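3.2 Containers and shelves

The households in our study keep their food boxes in many different places. In Zirville, where most of the visits were made, kitchens are small and the cupboard under the counter is often the only closed storage. For this reason we decided to study one common situation in detail: a person has a few food boxes with lids and a small open shelf, and must put the boxes away so that they can be found and taken out again.

We collected 1,229 single placements. One placement means that one box is moved from the table to a shelf and left there. A placement where the person changed the position of the box before letting it go is still counted as one. If the person took the box out again and chose another level, we counted two. This rule was discussed for a long time between the two coders, Houda Tazi and Essam Zaki, and it was fixed in January, before the main coding began. Of all placements, 183 were marked as "second choice", which means that the same box had already stood on the other level.

The boxes were of different shapes because we wanted the shelf to be not easy to fill. Round boxes waste the corners of a rectangular shelf. Rectangular boxes fit better, but they invite people to build stacks, and then the lower box is difficult to reach. In the earlier work of our group (Ouazzani and Nasr, the Stimari report) only rectangular boxes were used, and we think that this made the results look more orderly than daily life is.

The shelf in all sessions was a wire basket with two levels. Radwan, the shop which helped us to choose the household items, offered also a closed type with solid walls. We did not take it. With open sides a person can see how much room is left on the lower level without bending down, and we wanted the choice between the levels to depend on the box, as far as this is possible, and less on what is hidden. The basket stood on a white board, which gave the same background to boxes of all colors. Figure 4 shows the arrangement with a round box and a rectangular one.

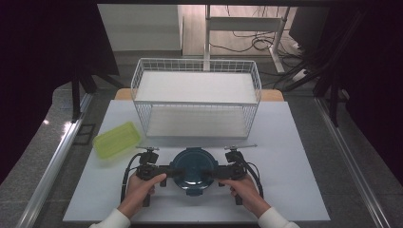 Figure 4. Two-level wire basket on the white board, with a round dark teal container held in front of it and a lime-green container at the left.

The position of the basket toward the back of the board was chosen after a small trial with 6 persons. When the basket was placed at the front, they had no free surface to put down a box while they were thinking, and several of them held one box in the air for a long time. With the basket at the back, the front part of the board becomes a kind of waiting place. In the questionnaire many participants compared it with the part of their own counter next to the sink, where things stay until somebody decides about them.

The long side of the basket runs from left to right. This has a consequence which we did not expect at the beginning. Participants did not treat each level as one surface. In their comments they divided it into a left part and a right part, and they gave a meaning to each part: "lunch boxes" on one side, "the rest" on the other. Kenza Ragab, who made the interviews, noted the same words for kitchen drawers which have no divider at all. We therefore coded the side as well as the level.

Lids need a separate remark. Some lids are flat and can carry another box. Others are raised in the middle, like the domed lid of the round box in Figure 4, and the tabs around the edge also stand up. In our coding, a box counts as "stackable" only if a second box could stay on it without leaning when we tested it by hand. Participants sometimes did not agree with us. They put a light box on a domed lid and were satisfied, and we kept these cases in the data under the code "leaning".

Color was more important than we had planned. Seven of the comments on the translucent boxes say that such a box is "already half open", because one can see into it. These participants preferred to give the upper level to the dark boxes and the lower level to the translucent ones. We can not say if this is a general habit. A comparison with plain white boxes, of the type sold under the name Brusport, is planned for the next part of the project.

3.3 Time and order

Each session was planned with a limit of 400 seconds, which includes the reading of the instruction. The participants were told that there is no correct result. They were asked only to leave the boxes in a way which they would accept in their own kitchen. The order in which the boxes were picked was free, and we recorded it together with the final level and side.

The first box has a special role in the analysis. It is placed when both levels are still empty, and the later choices depend on it. We report the first placement separately in Table 2, and in the models of Section 4 it is not mixed with the others. The coding sheet in the appendix is the version of 9th November, with the code "leaning" added in the last column.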